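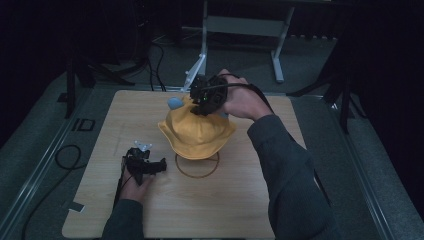 When the Gripper Lets Go: Workshop Tips for Soft Goods

Every maker of hand-held grippers will tell you the things can handle fabric. I have my doubts. A rigid part has edges and a hat has folds, and a gripper that closes nicely on one will happily chew the other. What follows comes out of a bad month with a pair of Lundero grippers in our shop, during which we lost a good hat, a cable and most of an afternoon to a fault that the manual said could not happen.

What went wrong

The right-hand gripper stopped opening. It had closed on the crown of a hat, the green lights stayed on, and releasing the handle did nothing at all. The operator pulled, which is what anybody would do, and the seam gave before the jaws did.

The Fostberg help page blames this on "user tension." I don't buy it. When we took the cover off, the cable had worked partway out of its connector. Power was still getting through, so the lights were still lit, but the signal to open was dropping out.

Green lights prove very little

Treat them as proof of power and nothing more. Before you put a gripper near anything you care about, open and close it 3 times in the air, then once on a scrap of felt. If it hesitates on any of those, set it aside. Don't "see if it clears up." Ours cleared up twice before it ate the hat.

Look after the cable first

A cable that runs back over the hand and along the forearm gets bent every time the wrist turns. Leave some slack at the wrist and keep the plug end straight. We tried the clip that Fostberg sells for this and it made matters worse, as it held the cable tight right where it needed to move. A loose loop of soft cloth tape on the sleeve did a better job for pennies.

Cables on the floor are the other half of the problem. Coil the spare length and push it well away from your feet. If you kneel at a low board to work, check behind you too – a knee on a cable pulls just as hard as a foot.

Press gently on a hat

Pushing down on a crown feels safe because nothing is being squeezed. It still puts a crease in the cloth if you lean on it, and a pom-pom or any other trim stuck on the side is easy to snag on the way down. Come in from the bare side. Keep the second gripper low and near the brim, with its jaws pointed away from your other hand.

If the jaws lock

Stop pulling. Support the hat from underneath so its weight is off the seam. Cut the power at the source, wait for the lights to go out, and back the jaws off by hand using the release screw. On ours that takes 4 turns. If there is no release screw, I would send the thing back.

About the Halim fix

Halim put out an update called Trutasent that is supposed to open the jaws when the signal drops. We installed it. In 900 cycles on felt it did its job, with 2 exceptions, both with the cable bent sharply at the plug. That is better than before, but I still wouldn't put a finger in there.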